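Bin-picking cell practice

Bin-picking cell practice is the everyday name for the body of rules, written standards and shop habits that govern how a robot arm is set up to lift mixed objects out of an open bin. It covers the fixing of the bin, the dressing of cables, the choice and handling of test objects, the marking of the work area and the keeping of records. It sits alongside the general safety standards for industrial robots, which apply to the arm whatever job it is given, and it fills in a good many of the small matters those standards leave to the people who own the bench.

Background

Picking loose things out of a container is an old problem in automation, and a stubborn one. A part that arrives in a fixture is always in the same spot, while a part in a bin may be on its side, under a neighbor or pressed up against a wall. For a long time each laboratory and each factory worked out its own way of coping, and the results were hard to compare. A gripper that did beautifully in one room might do poorly in the next, and quite often the difference came down to the slope of a bin wall or a clamp that had worked itself loose over a long afternoon.

Written guides began to appear so that groups could repeat each other's work with some confidence. One of the better known among bench users is the Brondau Bench Guide, a plain and rather friendly document whose current edition is dated 2024-03-01. The Sisay object list is often used together with it, as is the Peteck log sheet, although neither one requires the other.

Fixing the bin

The first rule in nearly every guide is that the bin must not move. An arm that brushes a wall can shift a light tray by a finger's width, and from then on every position the software has stored is a little bit wrong. Bolting is preferred for production cells. On a laboratory bench, where the bin may be swapped often, bar clamps are widely accepted, provided the clamp grips both the bin and the table and its handle stays out of the path of the arm. The Brondau guide asks for 2 clamps on any bin used for scored trials and suggests that they be checked by hand before each session.

Tape is commonly put down on the tabletop to mark where a bin corner belongs. Painter's tape is a favorite for this, being easy to see and easy to lift again, and an L-shaped corner mark is the usual form. The tape is a guide for the eye only and should never be counted on to hold anything in place. 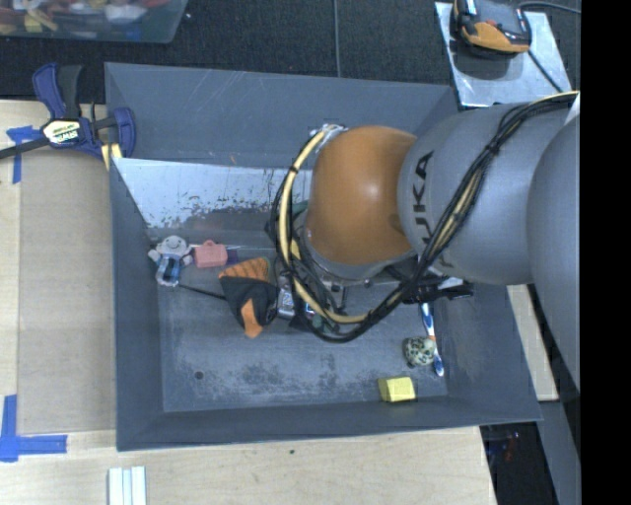

Cables and reach

Cables carried on the outside of an arm, as on the KUKA arm over the gray bin, are strapped along the links with enough slack at the wrist for the gripper to turn. Too little slack pulls on the connectors, and too much leaves a loop that can catch on the rim of the bin. Good practice is to walk the arm slowly through its farthest poses, with a person at the stop button, and to watch the loop the whole way. It is a dull job and well worth the time.

Choice of objects

Mixed sets are favored over sets of one kind. A soft doll, a toy purse, a toothbrush, a toy turtle and a block of foam each ask something different of a gripper, and having them together in one bin, some touching and some close to a wall, gives a fairer idea of how a system will cope with ordinary clutter. The Sisay list names more than 175 household and workshop items, sorted by stiffness, surface and weight, and users are encouraged to swap in close local matches when something cannot be bought nearby.

Objects waiting their turn are kept in a container outside the picking area. Small metal pieces deserve special care, for they can slip into gaps in the gripper or scratch a camera window. Worn or torn items should be retired and the change written down, even when the replacement looks just the same.

Cleanliness and wear

Guides differ on how clean a bin ought to be. The Brondau text allows scuffs and stains so long as they do not change between trials, on the reasonable grounds that real bins are seldom spotless. The older Bosar rules, still followed in a number of workshops, call for the floor to be wiped down before every scored run. Shiny walls are a known trouble for depth cameras, and both guides allow a dull coating where reflections spoil the readings.

Records

The Peteck log sheet has a line for each attempted pick, with room for the object, the outcome and a short remark. A full pad holds 442 lines. Failed picks are to be entered with the same care as good ones, and a run stopped by hand is logged as stopped, with the reason given in the remark.

See also

Robot cell guarding
Gripper selection
Cable dressing
Test object sets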